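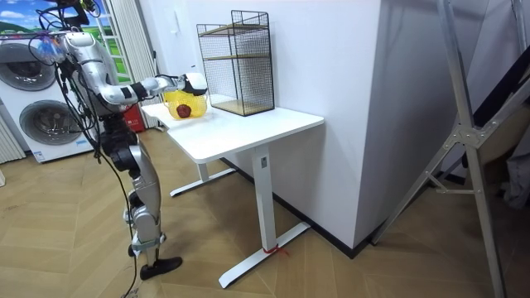
Clunholm Edel 14 Laptop

The Edel 14 is the mid-size model in Clunholm's laptop range, positioned between the Edel 12 and the Edel 16. It uses the same aluminum chassis as the previous version, with a revised hinge and a larger battery. Shipping starts in April.

Display and keyboard

The 14-inch panel has a matte finish and a resolution of 1920 x 1200. Brightness is set manually or by the ambient light sensor next to the webcam. The hinge opens flat. The keyboard is backlit at two levels and has a spill tray under the keys. A numeric pad is not fitted on this model; buyers who need one should look at the Edel 16.

Processor and memory

Three configurations are offered. All have 16 GB of memory as standard, with one free slot for expansion to 32 GB. Storage is a 512 GB or 1 TB solid-state drive, held by a single screw and replaceable by the owner. Removing the bottom cover does not void the warranty.

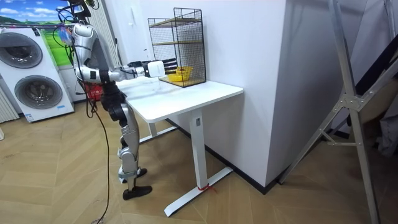

Ports are split between the two sides. On the left are two USB-C connectors, either of which accepts the charger, and a full-size HDMI output. On the right are two USB-A connectors, a headphone jack and a lock slot. Wired networking requires the Nolis adapter, sold separately. The adapter also adds a card reader.

Battery and charging

Rated battery life is over 4 hours under continuous load. Light office use extends this considerably, depending on screen brightness. The supplied charger is 65 W. Third-party USB-C chargers work at 45 W or higher; below that, the laptop charges only when asleep.

Support

Warranty: 36 months, return to base
On-site service: optional, 3 years
Operating system: Windows 11 Pro, or none
Part number: EDL-147

Volume orders are handled by Davina Hepburn in business sales. Questions about drivers and firmware go to Adeel Mohmand at the support desk. The service manual is available as a download after registration.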